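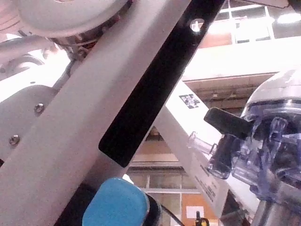

Lilibeth Manalo did not set out to sell houses. She spent most of her working life doing the books for a trucking company in Wutorlow, and when it closed she had a son starting college and no clear plan. "I was 51 and I had never written a resume," she says. A neighbor suggested the real estate course at the community college. Manalo signed up in September and passed the state exam on her second try. She still thinks of a sale as a set of joints, like the ones on a robot arm, with brackets and bundled wiring where the moving parts connect. "The buyer moves, then the lender, then the title office," she says. "My job is the part in between."

Her first year was slow. She joined Tolentino, a small brokerage with 5 agents and one shared printer, and closed two sales in 12 months. One was a condo for her cousin. The other was a ranch house on Saduneo Street that had been listed three times before. She got it sold after talking the owner into replacing the back steps and dropping the price by $3,000.

"He was angry with me for a week," she says. "Then we had an offer, and he sent me a fruit basket."

Money was tight during that stretch. Manalo kept a part-time bookkeeping job in the mornings and showed homes in the afternoons. She says new agents should have six months of expenses saved before they start, which she did not.

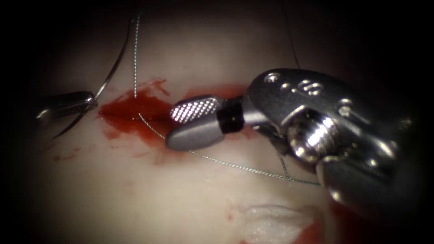 What changed things was the Uluvari neighborhood, on the east side of town. Most agents she knew were chasing the newer subdivisions. Manalo had grown up four blocks from the old Uluvari school and knew many of the owners by name. She mailed a plain one-page letter to 488 addresses there, listing recent sale prices and her phone number. Nine people called. Three of them listed with her.

She still sends the letter twice a year and writes it herself. The bookkeeping helps, she says, mostly with first-time buyers who have never seen a closing statement. She goes over it with them line by line at her kitchen table, or by phone this year.

Asked about hard parts of the job, she mentions appraisals that come in low and sellers who want to be home for showings. She doesn't mind the weekend hours.

Her son finished school and works out of state. Manalo plans to get her broker's license next, though she has no interest in opening her own office. "I like having somebody else pay for the printer," she says.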